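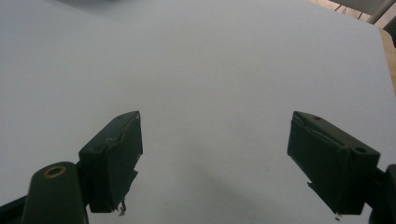 Matte white tabletop, seal it or leave it?
Dundlow Home Forum > Furniture and Surfaces

paraskevi_t
Picked up a secondhand table in October for the sewing room. The top is a pale grey-white, very matte, no pattern at all. I like the colour but I'm nervous about marks. The seller said it was a Droveo and had never been sealed. Should I put something on it before I start using it properly? I cut fabric and do a bit of gluing.
Paraskevi Theodorakopoulos

millet511
Leave it. I've had a matte white one for years and all it gets is a damp microfibre cloth and a drop of dish soap. Sealers go shiny in patches and then you're stuck with it.

Garth_R
Disagree with millet. If you're gluing on it you want something over the top. I used two coats of Clamano clear matte on mine, sanded lightly in between, and it still looks flat. Cost me $73 for the tin and there's more than half left.

millet511
Flat now. Ask again when the sun's been on it for a year. Mine sits under a window and hasn't changed colour.

Garth_R
Mine's under a window too.

quiltshed
What is it made of? That matters more than any of this. Most sealers won't grip on laminate and you'll be peeling it off with your fingernails. If it's painted MDF then I'm with Garth — glue will lift the paint.

paraskevi_t
Not sure. I looked underneath and the label only has the maker's name. It feels smooth and a bit chalky.

quiltshed
Chalky sounds like paint. Try a dab of metho on a cotton bud somewhere out of sight. If colour comes off, it's paint.

Garth_R
And try the sealer on the underside first, wherever you land.

Bev in the shed
I'd just buy a big cutting mat and skip the lot. The Aravena ones cover most of a table and you can lift them off when people come over.

paraskevi_t
Did the metho test underneath and got white on the cotton bud, so paint. Going with a mat for cutting and baking paper for the glue for now. Garth, was it the water-based tin?

Garth_R
Yes, water-based. The oil one goes yellow on white.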